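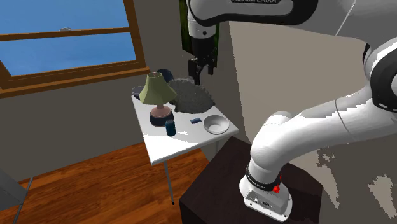
Kevutura 卓上シーン収集パッケージ

Kevuturaは、マニピュレーションの学習に使う操作デモンストレーションを、シミュレーション上で収集するためのソフトウェアパッケージです。開発・販売はBrevusumが行っています。片腕アームと平行グリッパによる卓上作業を対象とし、遠隔操作の入力、シーンの生成、記録、書き出しまでを一つの環境で扱えます。

概要
標準シーンは、窓のある板張りの床の部屋に白い小さなテーブルを置き、その横の木の台座に白いアームを据えた構成です。テーブルには電気スタンド、白いボウル、缶などを配置します。作業対象だけを並べた机ではなく、対象以外の物もある状態で記録することを前提にしています。

オペレータは画面を見ながらアームを操作し、課題が終わった時点でエピソードを閉じます。閉じたエピソードは一覧に加わり、採用、保留、破棄のいずれかの印を付けられます。破棄の印を付けても元データは消えません。完全に削除する場合は管理画面から行ってください。

収録内容
・卓上シーン 13種
・物体モデル 900点弱(食器、容器、袋物、文具、小型家電など)
・遠隔操作クライアント
・記録サーバ
・書き出しツール
・操作手引き(日本語、英語)

物体モデルには質量と摩擦の初期値が入っています。値はシーンごとに上書きでき、上書きした内容はエピソードのメタデータに残ります。袋物は形状を固定した剛体として扱います。布や袋の変形を計算する機能は、現行版にはありません。

記録される項目
・関節角、関節速度
・手先の位置と姿勢
・グリッパの開閉指令と実際の開き幅
・各視点のカラー画像
・各物体の位置と姿勢
・課題文(自由記述)
・オペレータ番号、シーン番号、乱数シード

画像と状態量には同じシミュレーション時刻が付きます。深度画像と領域マスクは収集中には保存されず、書き出しのときに再描画で作成します。この方式のため、収集用の端末に大きな保存領域は必要ありません。再描画にはGPUを積んだ別の計算機を使うことをお勧めします。

視点
部屋側の固定視点と、グリッパ側から卓上を見る手元視点があります。固定視点ではアームの姿勢とテーブルの全体の配置を、手元視点では指と対象物の位置関係を確認できます。手元視点には指やブラケットが大きく映り込みますが、標準設定ではマスクをかけずに記録します。マスクが必要な場合は書き出しツールの「手先領域」を有効にしてください。

照明はシーンごとに向きと強さを変えられます。窓からの光を強くすると天板に白く明るい領域ができ、白い食器の輪郭が見えにくくなります。この条件を含めるかどうかは、収集計画の段階で決めておくと後の選別が楽になります。影の縁にぎざつきが出る場合は、描画設定で影の解像度を上げてください。描画の更新は遅くなります。

収集の手順
1. 収集計画ファイルに、課題文、シーン番号、必要なエピソード数を書きます。
2. 記録サーバを起動し、クライアントから接続します。
3. 初期配置を生成します。対象物が指の届かない位置に出たときは「再配置」を押します。
4. 課題文を読み、操作を始めます。記録は最初の入力から自動で始まります。
5. 課題を終えたら終了ボタンを押し、印を付けます。
6. 次の初期配置に進みます。

途中でやり直した把持も、同じエピソードの中に残して構いません。落とした缶を拾い直すような動作は、復帰動作の例として別に抽出できます。抽出には「再把持」タグを使います。タグはグリッパの開閉履歴から自動で付きますが、取りこぼしがあるため、一覧で確認のうえ手で直してください。

手元視点の例
缶の把持課題です。缶は左右の指の間にあり、離れたところにカード、ボウル、灰色の袋があります。
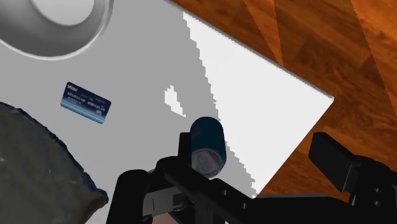 手元視点だけを使って学習用データを書き出せますか。
書き出しツールの視点選択で手元視点だけを指定してください。固定視点の画像は省かれますが、関節角や物体の位置などの状態量はそのまま出力されます。後から固定視点を加えたくなったときは、元データから書き出し直せます。

書き出し形式
標準はDasotby形式です。1エピソードを1フォルダとし、画像列、状態量の表、メタデータを収めます。他の形式への変換は、付属のスクリプトを書き換えて対応してください。スクリプトには入出力の見本が付いています。

動作環境
・収集端末 専用GPUを搭載したLinux機
・記録サーバ 収集端末と同一ネットワーク内に設置
・入力装置 Alexiou 6軸ハンドコントローラ(別売)、またはキーボード

キーボードでも全軸を操作できますが、手先の回転を伴う課題には時間がかかります。注ぐ、傾けるといった課題を集める場合は、ハンドコントローラを用意してください。

ライセンス
1ライセンスで収集端末3台まで使用できます。記録サーバと書き出しツールの台数に制限はありません。収集したデータの権利は利用者に帰属します。物体モデル単体の再配布はできませんが、モデルが映った画像を含むデータセットの公開は可能です。

保守
購入から2年間、更新版の提供とメールでの問い合わせ対応が含まれます。問い合わせの際は、記録サーバのログと該当エピソードの番号を添えてください。物体モデルの追加は更新版に合わせて行います。次の更新は6月の予定で、卓上シーンの照明設定を改訂します。

関連品
・Alexiou 6軸ハンドコントローラ
・Kevutura 追加物体セット(工具)
・Dasotby形式ビューア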